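3. Gathering the Demonstrations

Okay, so this is the part of the paper I wanted to read in everyone else's work and never could find. Most papers on learning from demonstration give the data one paragraph, and then it's off to the network diagrams. We spent most of August on the data and only a few evenings on the model, so I'm going to go on a bit.

3.1 Who drove, and how

Four people drove the arm: Kazimír Bartoš, Alžběta Pešek, Kwaku Tsikata and me. Kamil Beneš wrote the recording software, which we call Teneleo, and he stayed away from the controls on purpose so that he could look at everyone's episodes with fresh eyes. Each driver moved the arm by hand control, picked things up, put them down where the instruction said, and pressed a pedal to end the episode. By the end we had 994 episodes that we were willing to train on (more on "willing" in 3.4).

An episode starts with a short typed instruction, something like "put the yellow box in the red basket." I wanted the instructions to sound like a person talking across a kitchen, so we let the drivers type whatever came naturally, spelling mistakes and all. Kwaku writes very polite instructions. Alžběta writes two words. We kept both kinds and never cleaned them up, and if you download the set you'll learn to tell the four of us apart pretty quickly!

3.2 Picking things up by the edges

We started with boxes and cartons. They have flat sides, they don't roll, and if you squeeze one a little too hard it forgives you, up to a point. What surprised me was how differently each of us went for the same carton. Kazimír likes to come straight down and pinch across the narrow direction. I tend to fuss, back off, and come in again, and I'm sorry to say my fussing is all over the training data.

The view from the wrist matters a lot for this kind of grasp. Once something is between the fingers it takes up most of what the wrist camera gets, and the baskets shrink to blurry shapes at the edge. 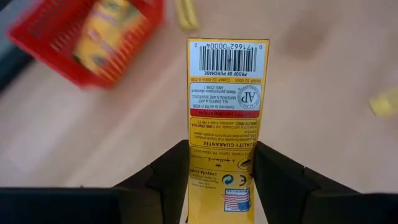
Figure 1a. Wrist view with a crayon carton held upside down between the fingers. Part of the red basket is at upper left.

I like Figure 1a because it shows both what's wonderful and what's awful about a wrist camera. You can read the fine print on the carton, right down to the web address, and a policy that has only ever seen crisp printing at this distance may well decide that printing is what grasping looks like. Our first model did something close to that. It was very confident around anything with a lot of lettering and oddly shy around plain objects, so we went back and recorded more episodes with plain ones.

We also stopped caring which way up a carton was. Early on Kazimír would set every carton right way up before starting, which made for a lovely tidy table and a model that got flustered by anything upside down. After that the rule was to drop the objects on the table and start from however they landed.

3.3 Tools, and where the camera ends up looking

Tools were harder. Pliers are thin where you'd like them to be thick, the handles spread, and the jaws and the handles want quite different grasps. We asked drivers to go for the handles when they could and to type it into the instruction if they went for the jaws instead.

The other thing tools taught us is how much of the room gets into the data. To reach for something near the edge of the table you have to roll the wrist, and as soon as you do, the camera stops looking down and starts looking out.

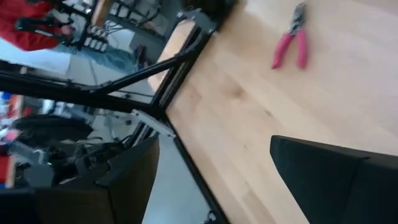
Figure 1b. Wrist view near the table edge, strongly tilted, with pink-red-handled pliers on the wood and the room beyond.

There's a person in Figure 1b, and a chair, and cables, and a rack, and only one thing the policy should care about. I argued for masking all the background out. Kamil argued for leaving it in, on the grounds that the finished robot would have to work in a room with people walking around in it. We trained one model each way. Kamil was right, and he has been nice about it. The masked model was a touch better in the first minutes of practice and clearly worse as soon as someone walked past the table.

One small practical thing I'd pass on to anybody trying this: write down where the wrist is at the very first moment of each episode. We didn't do that for our first batch, and working it back out from the joint logs cost Kamil a whole evening and most of a pizza.

3.4 Laying out the table

The fixed camera is the one we used for checking. It takes in the table and a good slice of the lab, and it's much easier on the eyes when you have a long list of episodes to get through. Between episodes the driver moved the objects and, now and then, the baskets. We had a proper randomizing script for this at first (Kristýna Štefanec wrote it, and it was a good script), but reading positions off a screen was so slow that people started cheating, and a cheated random layout is worse than an honest messy one. So we went over to tossing things gently and tidying up only what fell off.

The lamp was a late addition. I wanted something tall on the table that the arm had to respect, and a lamp is a nice awkward shape to plan around, wide at the top and narrow at the waist. Drivers slowed down near it without being told to, and you can see that in the speed logs. The model picked up the same habit, which pleased me more than any number in our results tables.

As for "willing": we threw out an episode if the driver ended it by mistake, if the instruction named something that wasn't on the table, or if either camera dropped out for more than three seconds. We kept the clumsy ones. A driver who misses, lets go and tries again is showing the model how to recover, and we'd have been silly to throw that away.
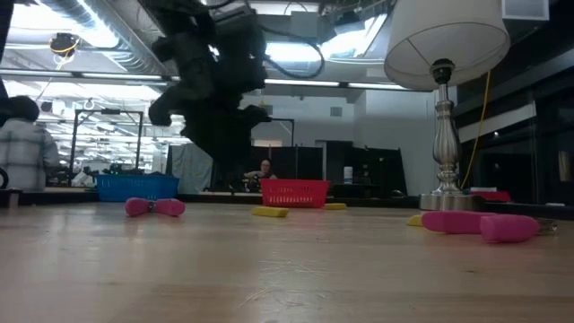
3.5 Splitting the set

We held out whole layouts for testing, so the model never got to practice on a table arrangement it would later be scored on. The split was made before any training, and Kristýna kept the test list on her own machine until the final runs. Instructions were not balanced between the two parts. Alžběta's two-word ones turned up a little more often in the test set, and Section 4 gives the scores both with and without them.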